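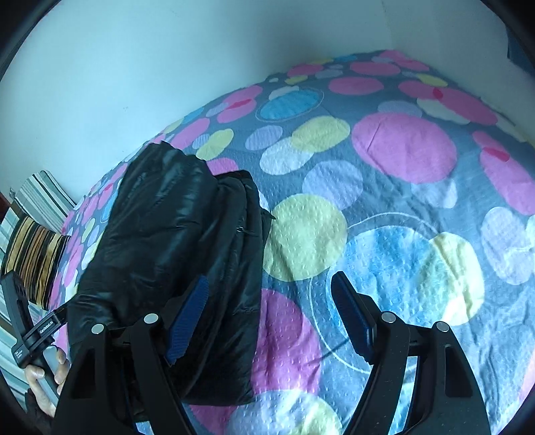 drasa_mornings
Has anyone here done the December retreat at Skovby? Twelve days, mostly silent, and the deposit is 200 by the end of the month. I've only ever sat at home, on my bed, facing a plain white wall with the grey bedspread with the circles on it bunched up under me, so a real hall with real people is a big jump. I did a weekend once and loved it, but my knees did not!! Is it OK for someone who isn't really a Buddhist yet?

kelmendi
Go! I went two years ago and half the people in my row hadn't taken refuge. The teachers don't quiz you. Bring your own cushion though, theirs are flat as pancakes.

nolanora
I'm going to disagree a little. Twelve days is long for a first one, and the full cost comes to 800 once you add the room and meals. I left on day five, and my deposit stayed behind. Try a shorter one in spring?

kelmendi
Day five is the worst day for everybody, in my opinion. By day seven I didn't want to go home.

nolanora
Well, it wasn't my opinion of day five, it was my back's. Chairs were "available" but you had to ask, during silence, with a note.

drasa_mornings
Ha, OK, the note thing makes me nervous. Can you ask for a chair when you sign up?

kelmendi
Yes, there's a box on the form for it now. Also the 4:30 bell is no joke, so start getting up early a couple of weeks ahead.

nolanora
Agree with that part at least. And pack wool socks, the hall floor is freezing.

drasa_mornings
Thanks both! Emailing them tonight to see if I can do just the first half.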